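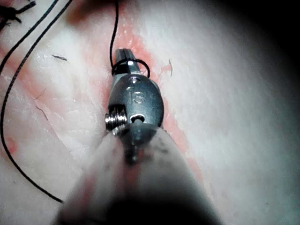
Gimwood go down, and the tea hut stays open

Filed under: Football > Non-league > Long reads

Gimwood Town finished bottom on Saturday, beaten by Botska Rovers in front of a crowd of 3674, most of them there for Botska. The visitors needed a point for promotion and took all three by half-time. Gimwood have now been relegated 11 times, and the club shop sells a scarf with room for more. Next season brings Kulton away, a long trip to a sloping pitch.

Last updated: Saturday, 6.40pm

Comments

slopeend: Kulton's pitch was levelled in July. Mostly.

botska_til_i_drop: Lovely pies, shame about your left back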